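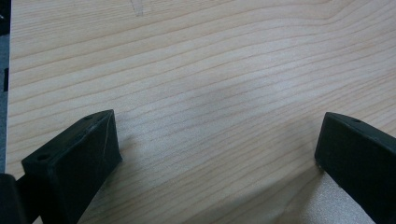 jfalcao_wood
Location: upstairs flat, no garage

Looking for advice on finishing a pale softwood-look tabletop before it goes into daily use as our kitchen table. I bought it secondhand in March from a guy clearing out a workshop and all I know is that he called it "pine, probably veneer". The grain runs long and fairly straight through the middle and then bends into wide curves toward one end, and there's a faint gray mark up there like two pencil strokes meeting at an angle. I want that mark gone before anything goes on top, but I don't want to sand through if it is veneer. I have 200 grit paper, a white eraser and a can of Lellach matte water-based. What order would you do this in?

Jucélia

---

Adalberto C.
Posts: 340

Eraser first, and a clean one. Light pressure, along the grain. If it's graphite, most of it will lift. Whatever is left, wipe with a rag and a little denatured alcohol, then let it dry overnight.

Don't touch it with sandpaper until you know what it is. Look at the end of the board. If the growth rings carry through the thickness it's solid. If you see a thin line with something else under it, it's veneer.

---

wfagundes

Agree on the eraser, disagree on the alcohol. I've had it carry graphite down into soft grain and leave a gray smudge bigger than the line was. On bare pine I'd stop at the eraser and do a few strokes by hand with the 200. A few strokes won't go through any veneer I've ever bought.

---

Adalberto C.

You've bought better veneer than I have. I went through one on a Valente desk with a block and 220. By hand. It took less than a minute and you could see the glue.

The alcohol goes on after the eraser, on a rag that's barely damp. If you pour it on, sure, it smears.

---

jfalcao_wood

Checked the edge. There's a strip glued all the way along it so I can't see the layers. Is there another way to tell?

---

Gilmar Rezende

Look underneath. If the grain below has nothing to do with the grain on top, treat it as veneer. Wide sweeps like that can turn up on solid flat-sawn boards too, so the top by itself won't tell you.

About the finish - matte water-based is fine for a desk but I wouldn't eat off it every day with only two coats. Put on four. Kirkari hardwax oil is easier to patch later, though it'll turn the pale wood yellower.

---

wfagundes

Four coats of matte on a kitchen table looks like plastic. Two coats and use placemats. We've had ours like that for years.

---

Gilmar Rezende

Depends who's eating at it. I have three kids.

---

jfalcao_wood

Underneath is plain brown board, no grain at all. So veneer, I guess. I'll leave the sandpaper in the drawer and start with the eraser tonight. I want to keep it pale so no oil.

---

jeferson_m

Before you coat it, try the finish on the underside of an offcut or some scrap pine. Water-based raises the grain and you'll want to knock it back after the first coat. Use a gray pad for that, no paper. And give it 21 days before you put anything heavy or hot on it, whatever the can says about being dry to the touch.

---

Adalberto C.

What he said about the pad. And if the pencil mark won't come out, put the fruit bowl on it.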